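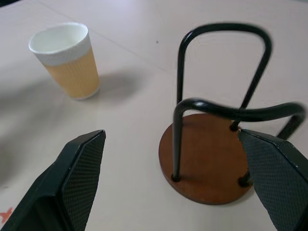

Chapter 10
Tabletop Holders and Stands

10.1 Scope of the chapter

Chapter 9 dealt with containers, which support their contents from below and on all sides. This chapter deals with holders: small articles that keep another object upright, raised or within reach while leaving most of it exposed. Napkin racks, recipe stands, phone rests and cup hangers all belong to this group. So does the bent-wire stand on a round wooden base, the worked example used from Section 10.3 to the end of the chapter.

The disposable cup with a ribbed sleeve, analyzed in Chapter 9, is used again for comparison. A cup and a wire stand can share a table and take up similar amounts of it, but they solve different problems. The cup has a continuous wall. The stand has a few lines of metal, and the designer has to decide where each line goes.

After completing the chapter, the student should be able to:

identify the base, the upright members and the joints of a simple holder
estimate the tipping load of a stand from its base diameter and loaded height
select a hole diameter and depth for a given wire
state the effect of surface finish on sliding and on ease of cleaning

10.2 Terms

Base. The part in contact with the table. In this chapter it is a flat disc unless stated otherwise.

Arch. A length of rod bent into an inverted U, with both ends entering the base.

Loop. A second bent rod, usually lower than the arch and set in front of it. The loop may lean forward. When it does, the loaded object rests partly over the front of the base, and the front edge becomes the critical one for tipping.

Socket. A blind hole drilled in the base to receive a rod end. A through hole is not a socket in the sense used here, even when it is plugged from below.

Footprint. The area enclosed by the outermost points of contact with the table. For a disc with a flat underside, the footprint is the disc. For a disc on feet, it is the polygon formed by the feet, and it is always smaller.

10.3 Materials

Turned or sawn wood is the usual choice for a base of this kind. It is heavy enough for light duty, it drills cleanly, and it can be stained to a reddish brown or left pale. The rim needs attention. Stain is absorbed unevenly where the cut crosses the grain, and handling wears the finish at the edge first. A small chamfer reduces both effects.

The uprights are commonly mild steel rod, bent cold and then coated. Black is the most frequent color in the trade catalogs - it hides small marks left by the bending tool. Coating applied before bending tends to crack on the outside of the curve. Coating applied afterward adds thickness at the rod ends, and the sockets must be sized with this in mind.

10.4 The rod and socket joint

A rod pushed into a plain hole is held by friction alone. The joint resists downward load well and upward pull poorly. For a stand that is picked up by its arch, adhesive should be added, or the rod should be sprung slightly outward so that its legs press against the socket walls.

Socket depth should be at least 2 times the rod diameter. Shallow sockets let the rod rock, and the motion enlarges the hole over time. Sockets placed close to the rim carry a risk of splitting, particularly where the line between a socket and the edge follows the grain.

The Brustenia trials, reported by Keerthana Nadar, followed 276 stands of one pattern through a period of ordinary household use. Loose rods were the most common fault. Split bases were second, and almost all of them had a socket nearer the rim than the drawing allowed.

10.5 Stability

A holder tips when the combined center of gravity of stand and load passes outside the footprint. Two dimensions matter most: the distance from the center of gravity to the nearest edge of the footprint, measured horizontally, and the height of the center of gravity above the table. A tall arch raises the second only slightly, because the rod is light. A load carried on a forward loop reduces the first by a much larger amount.

The table also enters the calculation. On a smooth matte top, a light stand pushed low down will usually slide before it tips. Where two panels of a tabletop meet, the seam may catch the edge of the base and turn a slide into a tip. Test surfaces should therefore include one with a seam.

Akua Agbeko's method for measuring tipping load with a spring balance is given in Section 10.6.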